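About Fostard Drainage Review

Fostard checks what cities and counties say about their storm drains. We read the budget, pull the work orders, and go stand on the corner when it rains. Most of what we do is that dull.

The firm started in January, after a wet spell put the Wernik underpass out of use for the third winter running. The county had announced that all 3356 catch basins in the district were clean and ready. We asked for the cleaning logs. They covered 2093 of them, and a fair number of those entries had the same date and the same initials. 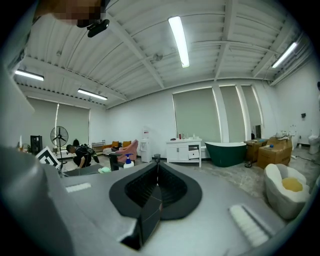

We don't assume anyone is lying. A crew gets pulled off to fix a water main, a form gets filled in from memory, a press office rounds up. But a drain is either clear or it's full of leaves, and a press release can't tell you which. So we lift the grates.

Our clients are neighborhood associations, small business groups and now and then a city council that has stopped believing its own public works department. We have finished 16 reviews so far. A few found that the city's claims held up pretty well, and we said so in print. The client in Naidoo wasn't pleased.

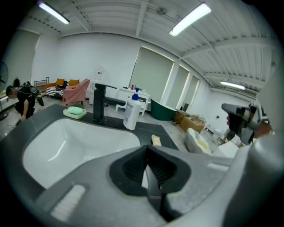
What we won't do is tell you a new pumping station will end flooding in your area. We've read plenty of reports that promise it. The one for Plastadska Avenue ran to 1000 pages with appendices and left out where the water goes once it has been pumped.

We don't sell pipe, pumps or cleaning contracts, and we take no referral fees from people who do. You should still ask us about that before you hire us - and ask anybody else you're talking to.

Reports are public 30 days after the client gets them, whether or not the client likes what's in them.

Page last updated Wednesday, August 27, 2008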